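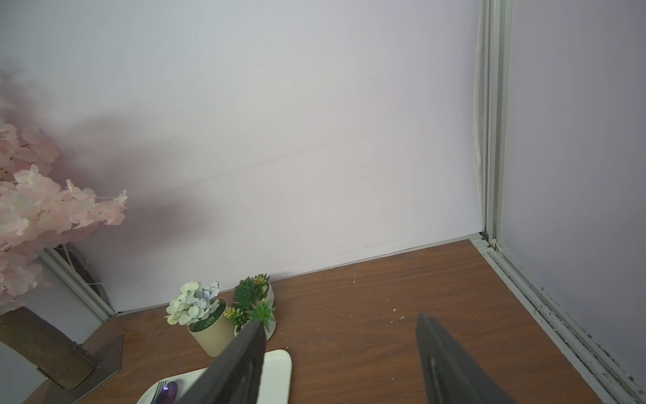 5. Setting Up a Cell for the Clutter Transfer Protocol

The Clutter Transfer Protocol measures how much a grasping policy loses when the items on the table stay the same and the things around them change. Every run is done twice with the same target layout, once against bare walls and once against a dressed background. In a dressed cell, the targets are tableware: a white plate with a fork and a purple-handled utensil lying on it. The dressing is everything the policy is supposed to leave alone, in this case a potted plant with hydrangea-like flowers and a white planter of succulents against the back wall, with an artificial cherry blossom tree on the left. The wrist view has to contain both groups at the start pose, and both gripper fingers have to be visible in it. If any of these is missing at the start pose, the run will be rejected when it is loaded.

This section covers the enclosure, the dressing, the wrist camera check, and the paired recording. Arm installation is covered in Section 3 and gripper calibration in Section 4. Complete both before you start.

5.1 What you need

Enclosure with pale, matte wall panels on an aluminum frame
Table surface, wood grain, no tablecloth or mat
Target set (plate, fork, handled utensil)
Dressing set B (two small potted plants, one tree on a base plate)
Tasano recorder, version 6 or later
Printed layout sheet for the pair you are recording
Masking tape and a soft pencil
Dry brush and lint-free cloth

Layout sheets are numbered. The number goes in the log for both halves of the pair, so keep the sheet with the cell until both halves are done.

5.2 Preparing the enclosure

1. Put the arm in the park pose and switch off motor power at the controller.

2. Brush the table from the back wall toward the front edge. Go along the line where the wall meets the table, and then along the grooves of the lower rails. Dirt collects in the grooves and works its way back onto the table during a long session.

3. Wipe the wall panels with a dry cloth. Do not use a spray cleaner. It leaves glossy patches on the matte finish, and these change the background between sessions.

4. Check that each panel sits flat in its rail. A faint seam is acceptable. A gap that lets you see the room behind the panel must be closed before recording.

5. Route loose cables down the corner posts. A cable may be visible in the wrist view, but it must stay in one position for both halves of the pair. Tape it at the top and bottom if it moves when you touch the frame.

6. Turn on the cell lights and leave them for five minutes before going on.

CAUTION: Keep your hands out of the enclosure whenever motor power is on. The protocol uses a low start pose and the fingers travel close to the table.

Note: Small crumbs and specks on the table do not invalidate a run. In our tests they had no measurable effect on grasp success. They do make the automatic difference check (5.5) noisier, so it saves time to remove what you can.

5.3 Placing the targets

1. Lay the plate on the table inside the area marked on the layout sheet. At the start pose the near edge of the plate may fall outside the wrist view. The far edge may not.

2. Place the fork and the handled utensil on the plate in the orientation given on the sheet. Orientation is given for the tines and for the handle end.

3. Mark the plate corners on the table with short pencil lines. Do not use tape for this. Tape is visible to the camera and the policy can learn to use it.

4. Lift the plate and put it back on its marks. If it does not land within 5 mm of where it was, redo the marks.

The targets are placed before the dressing in every case. In the first round of the study we let operators choose the order, and targets placed second tended to be moved a little to leave clearance around the plants. The dressed half then had easier layouts than the bare half, and the effect we were trying to measure was smaller than it should have been. That round was dropped.

5.4 Placing the dressing

Skip this part for the bare half of the pair.

1. Stand the two potted plants near the back wall, to the left of center as seen by the wrist camera. The succulent planter goes on the right of the other pot and slightly behind it.

2. Set the tree at the left side with its base plate flat on the table. The blossoms should enter the wrist view from the left edge. They should not cover either potted plant completely.

3. Press down on the base plate and let go. If it rocks, clear the table underneath and try again.

4. With motor power still off, move the arm by hand through the approach path on the layout sheet. Check that the fingers and the wrist clear the branches over the whole path.

5. Return the arm to the start pose.

CAUTION: Artificial branches bend and spring back. If a branch catches on the wrist it can pull the tree over onto the targets. Stop the run, do not try to free the branch with motor power on.

Note: The fingertips may overlap the plants in the wrist view at the start pose. This is intended. The overlap is what makes the dressed half harder, and a layout where the fingers appear only over bare table tells you little about clutter. Judge clearance by looking at the arm itself from the side. The wrist view is a poor guide to distance.

5.5 Checking the wrist view

1. Start the recorder and open the live view.

2. Confirm that both fingers enter from the bottom of the view and that neither one hides the whole of a target.

3. Set exposure to manual and use the value stored for the cell. Soft shadows on the back wall are normal. Hard-edged shadows mean a room light is on or a door is open.

4. Save a reference still.

5. Run the difference check against the reference still from the other half of the pair, if there is one. The check masks out the dressing area and compares the rest. A score of 6 or lower passes.

6. If the score is higher, look at the plate position first, then the cable, then the exposure value. These three cause most failures. Correct the fault, save a new reference still, and run the check again.

Do not pass a failed check by enlarging the mask. The mask size is written into the file header, and files with a changed mask are left out of the pooled results.

5.6 Recording a pair

1. Enter the layout number, the cell name, and the half (bare or dressed).

2. Turn on motor power and select the policy under test.

3. Start the run. The arm attempts the fork first and the handled utensil second. Each attempt ends at a successful lift, at a dropped item, or at the time limit.

4. Stop the run at once if the arm touches the dressing hard enough to move it. Log the attempt as a contact stop. Do not log it as a failed grasp.

5. Switch off motor power, reset the targets to their marks, and repeat until the sheet is complete.

6. Change the cell over to the other half. Leave the targets where they are, add or remove the dressing, and repeat 5.5 before recording.

Both halves should be recorded in the same session. If you have to break off between them, cover the enclosure and repeat the wrist view check when you come back, even if the cell has not been touched.

5.7 Reading the results

The report gives two success rates and a paired loss for each policy. The paired loss is the share of layouts that succeeded bare and failed dressed. Use it in preference to the difference between the two rates. A policy can fail on one set of layouts bare and on another set dressed and show almost no difference in the rates, while its behavior has changed a great deal.

The reference results supplied with this guide come from the cells at Trirnthorpe and Brekcombe and cover 1075 paired attempts. The baseline policy, Reinholz, lifted the fork in 73 percent of dressed attempts. Its losses were concentrated in layouts where a fingertip overlapped the succulent planter at the start pose. In these layouts the arm often hesitated above the plate, and in some of them it closed early. Layouts with the same target positions and no overlap behaved much like the bare half.

We read this as a problem with how the policy locates its own fingers against a busy background. The evidence is limited. Only one baseline was tested, the dressing was always green or pale in color, and the tree was always on the left. Dressing set C moves the tree to the right side and is meant to separate the effect of overlap from the effect of position. Results for set C were not ready when this section was written.

If your own baseline result is well outside the reference, check these points before you report it:

The gripper was calibrated after the last finger change (Section 4).
The exposure value was the stored one in both halves.
Contact stops were logged separately from failed grasps.
The targets were placed before the dressing.
The layout sheets came from the same print run. Sheets printed before December use the older plate outline.

5.8 Shutting down the cell

1. Park the arm and switch off motor power.

2. Remove the fork and the handled utensil and store them with the plate.

3. Leave the dressing in place if the next session uses the same set. Otherwise lift the tree by the base plate, never by the trunk.

4. Copy the session folder and file the layout sheet with it.

Section revised 2026-01-01.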